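Dirngate Users Forum > Mobile manipulation > Faults and safety

Topic: Right arm keeps pushing on closed door, force stop does not trip

Tanveer Khokhar
Monday, 9:14

Hello all. I want to report a fault and ask if somebody has met the same.

We run the Turnwood door task on our two-arm base. The policy was trained in Dirngate and then moved to the real robot in our lab in Drencombe. During a test on the real door, the right arm came to the handle, missed it, and went on pushing against the door panel. The force limit is set to 80 N. The arm pushed over this limit for almost two seconds before my colleague pressed the red button. The software stop did not act at all. No person was hurt, but the handle is bent and one finger pad is torn.

I have now tried to make the same thing happen in the simulator. The steps I do are these:

1. Load the small room with the door closed. Both grippers are open, fingers up, nothing held. Let the base stand still until the state estimate is quiet. 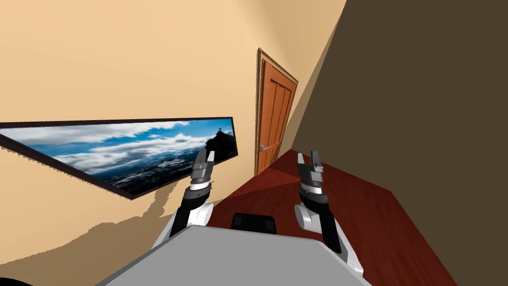 2. Start the policy with the right arm as the active arm. The left arm gets only a hold command.

3. Do not touch anything until step 362. At this step the gripper close command should be sent. In the log the command is there, but the gripper state stays "open".

4. Watch the measured force. It rises, passes the limit, and the stop flag stays false.

I get this in most runs, but not in all of them. Version of Lacson controller is the last stable one. I would be grateful for any idea.

Mariama Dankwa
Monday, 9:52

Sorry to hear about the handle. Before any theory, two questions. Which topic does your force stop listen to, the raw wrist value or the filtered one? And is the stop running in the same process as the policy?

I ask because we had a stop that was reading the filtered value, and the filter was starved every time the policy was slow. The stop was only seeing old numbers. It was very polite and very useless.

Tanveer Khokhar
Monday, 10:30

The filtered one, and yes, the same process. I understand now that this is already not good.

The filter runs at 20 Hz, the policy sometimes blocks it.

Danish Kazmi
Monday, 11:05

I don't agree that the filter is the first problem. A slow filter explains why the stop came late. It does not explain why the arm was in the wrong place and the gripper did not close. Tanveer, please check the hand-eye calibration. If the handle position is wrong by a few centimeters, the close condition is never true, because in Turnwood the close is allowed only when the fingers are near enough to the handle. Then the arm goes forward and forward, looking for a contact it will not find.

Can you post a view from the start of a bad run?

Tanveer Khokhar
Monday, 13:20

Yes, here is one. All of these are with the same room and the same seed group.

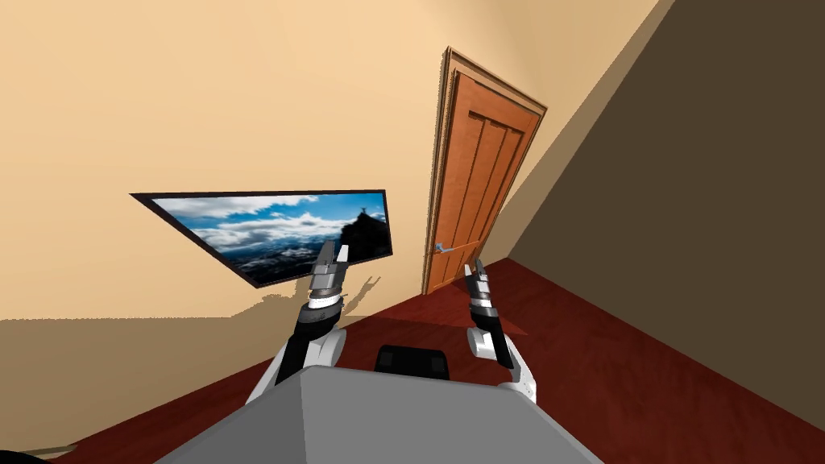
The close condition is written in the config as a distance between the handle frame and the middle point of the two fingers, and I did not change it from the default. I have printed both frames, and the distance in the log looks reasonable to me, but I am not sure I can trust it. For example, the lever is at the lower left of the door and the right gripper is seen against the floor and the lower part of the door, so from the view alone I cannot say how far it still has to go. The log gives me one number and my eye gives me another. I will measure with a marker object tomorrow.

Mariama Dankwa
Monday, 13:41

Danish, I still think you put things in the wrong order. A wrong calibration is a quality problem. A stop that does not stop is a safety problem. If the calibration was perfect, there would be some other day with some other mistake, and the arm would push again. Fix the stop first, on the robot, before any more runs with people in the room.

Danish Kazmi
Monday, 14:02

I did not say to leave the stop. I said that if he repairs only the stop, he will have a robot which stops correctly at every door and opens none of them. Both are needed. But fine, on the real robot, the stop first. In this I agree with you.

Shagufta Sial
Monday, 15:37

May I ask about the left arm? In your step 2 you write that it gets a hold command. In our setup the hold command was refreshing the watchdog timer. So the left arm was "alive" and the watchdog believed that both arms were alive. The right arm could be lost completely and the watchdog was happy. Look in the arm section of the Lacson config, if there is one timer for both arms or one for each.

Tanveer Khokhar
Monday, 16:10

Shagufta, thank you, this is very interesting. There is one timer for both! I did not write this file, I received it from the previous student together with the robot.

I attach one more view from another run, with the left arm on hold.

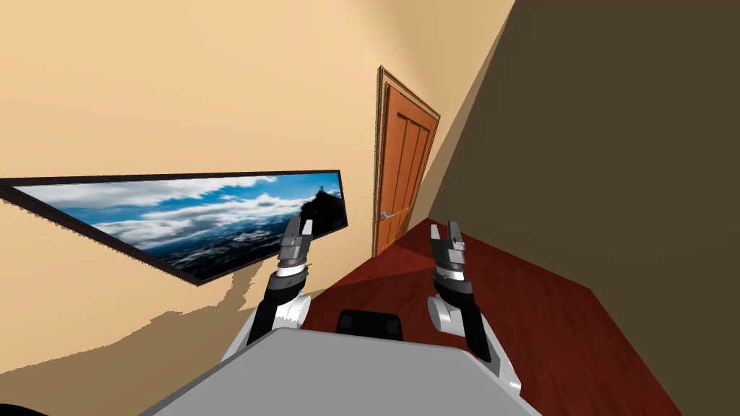
Left arm in front of the wall picture, right arm over the floor. Both grippers open.

I have split the timer now. In the simulator, the right arm goes to safe hold when I kill its driver by hand. Before the change it did not. So at least this part was real, but it does not prove that this was the cause on the real door, because there the driver was not dead, only the filter was late.

Mariama Dankwa
Monday, 16:25

Correct, these are separate faults. Please also move the force stop out of the policy process and let it read the raw value. You will get some false stops from noise. Accept them for now — a false stop costs you a minute.

Danish Kazmi
Monday, 16:48

False stops are not so cheap. In our lab people became tired of them and somebody raised the limit to make them go away, and after that we had a limit which protected nothing. I would take the raw value but ask for several samples in a row over the limit.

Mariama Dankwa
Monday, 17:03

Several samples, okay, if it is only a few and if the number is written down where everybody can read it. Not hidden in a default.

Tanveer Khokhar
Tuesday morning

I did both. Stop is in its own process, raw value, three samples in a row. I have tested it in simulation only, the real robot stays off until the new handle is mounted.

About the calibration, Danish was also right. The marker gives an error of about 2 cm at the handle, mostly sideways. After I corrected it, the close condition becomes true in the runs I have tried. I add a view with the right arm near the bar on the door, the left one free. 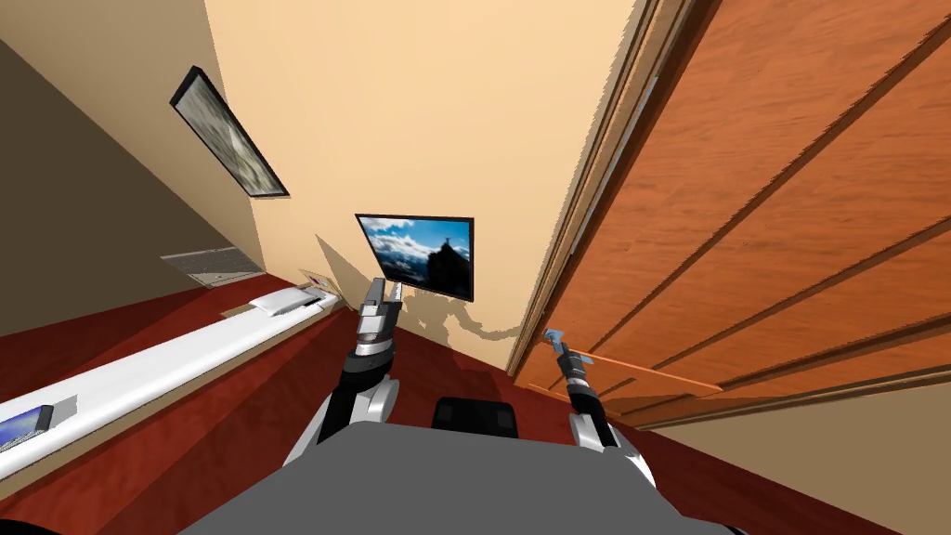

Hina Mughal
Tuesday, 11:19

Please do not close this topic yet. We use the same config file from the same place, and our single timer is still there, I have just looked. Is it the default in Lacson or did your previous student add it? If it is the default, then it should be reported to the maintainers, and not only be fixed in your lab.

Tanveer Khokhar
Tuesday, 11:44

I compared with a clean install. The single timer is in the clean install also. I am writing the report now and will put the link in this topic. Until it is answered, please set one timer for each arm by hand, and test it by killing one driver while the other arm is holding.

Shagufta Sial
Tuesday, 12:06

And do the test for both sides, please. We did it only for the right arm the first time, and the left one had a wrong name in the config for a month.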